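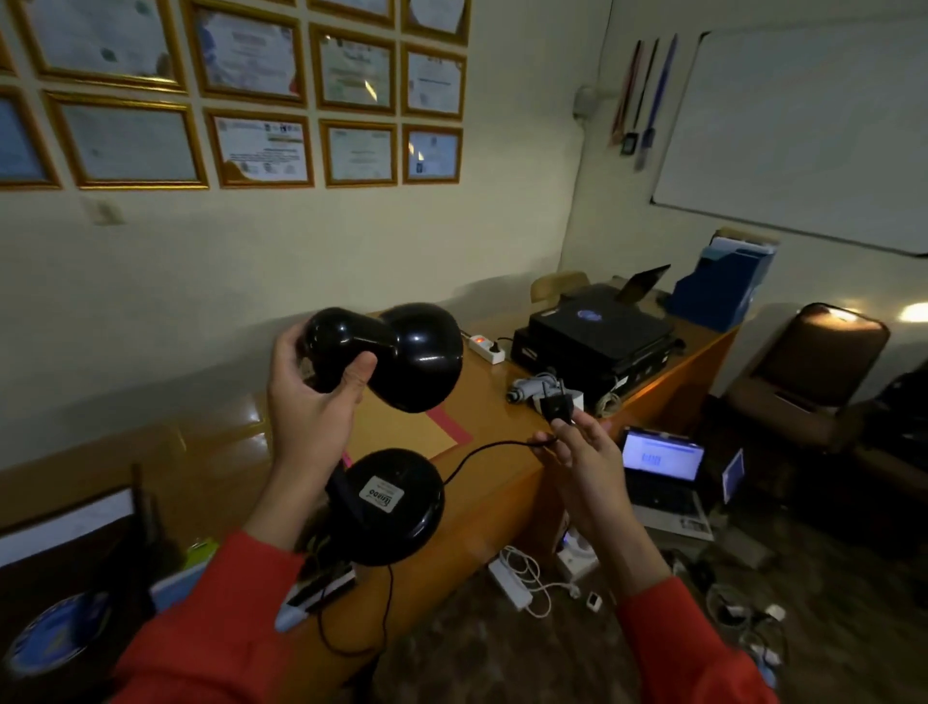

Jul 22, 2018

OK, fault thread! Brondard (our two-arm desk-tidying robot, for the new folks) had its first proper scary moment on the lamp task and I've learned so much from it that I want to get it all down while it's fresh. Long one, grab a coffee.

1/ The task sounds like nothing. Left hand takes the lamp by the neck, right hand takes the cord near the plug end, both lift together and the lamp goes somewhere else on the desk. I love this task. It's a rigid thing tied to a floppy thing and the two hands have to agree about it the whole way.

2/ On run 409 they stopped agreeing. Left arm kept lifting, right arm froze in place with the cord pinched tight. The cord went straight as a ruler and the lamp started to tip toward the right hand. Horrible little creak from the base.

3/ I hit the e-stop. Lamp survived, arms survived, my heart rate did not. First thing to say very loudly: have the stop button in your HAND. Mine used to live on the shelf beside the door and I only moved it over in December.

4/ So why did one arm stop and the other carry on? The arms are Skavitz, one controller each, with a Randholm safety box in between that's supposed to halt both if either one faults. Right arm faulted. The Randholm box saw it. Left arm never got the message!

5/ Went through the logs last night and they're gorgeous (sorry, I get excited about logs). Right arm reports a joint torque fault. 2 ms later the box raises its halt line. Then nothing at all on the left side until my e-stop, 400 ms after that.

6/ 400 ms doesn't sound like much. Go and lift a lamp at a decent clip with somebody hanging on to the cord and tell me how it feels.

7/ The culprit was a connector. The halt line to the left controller goes through a screw terminal, and one of the wires had been clamped on its insulation. It made contact when the cabinet door was open and lost it when the door was shut. We always tested with the door open. Aaaargh.

8/ But the worse bit is that a broken wire should never have looked like "all good". A halt line is meant to be live when everything's healthy, so a break reads as a stop. Ours was set up the other way around. That was my config, from a very early bench setup, and I never went back to it.

9/ Fixed now. Both lines fail to a stop, and there's a start-up check that drops each line on purpose and won't enable the arms unless both controllers react. It takes no time at all and I'm a bit embarrassed we lived without it.

10/ Second problem, and the reason the right arm faulted in the first place: the Dağdelen gripper was holding the cord far too hard. I'd copied the grip force over from the tool-handling task. For a thin cable you want it to slip through the fingers a bit when the pull climbs.

11/ So there's a new cord mode. Light pinch, and if the pull goes past the threshold for more than 300 ms the fingers ease off and both arms hold position. The cord slides, the lamp stays put. It's SO satisfying to watch.

12/ I ran it again this morning with the cord hooked under a desk drawer on purpose, tugging against the lift. Left arm held, right hand let the cord go, no creak. I may have cheered at an inanimate object.

13/ Still on my list: the planner assumes the cord is free at the far end. It has no idea whether a cable is looped behind something heavy. Would love to hear from anyone who's done slack estimation from a head camera, the reading I've found is mostly about rope.

14/ If you run two arms off separate controllers, please go and pull one halt wire today, at low speed, nothing in the grippers, cabinet door shut. Then do the other one.

15/ Wiring sketch and the start-up check script are going up once I've tidied the comments, which are currently mostly swearing. Replies are open, tell me your worst connector story!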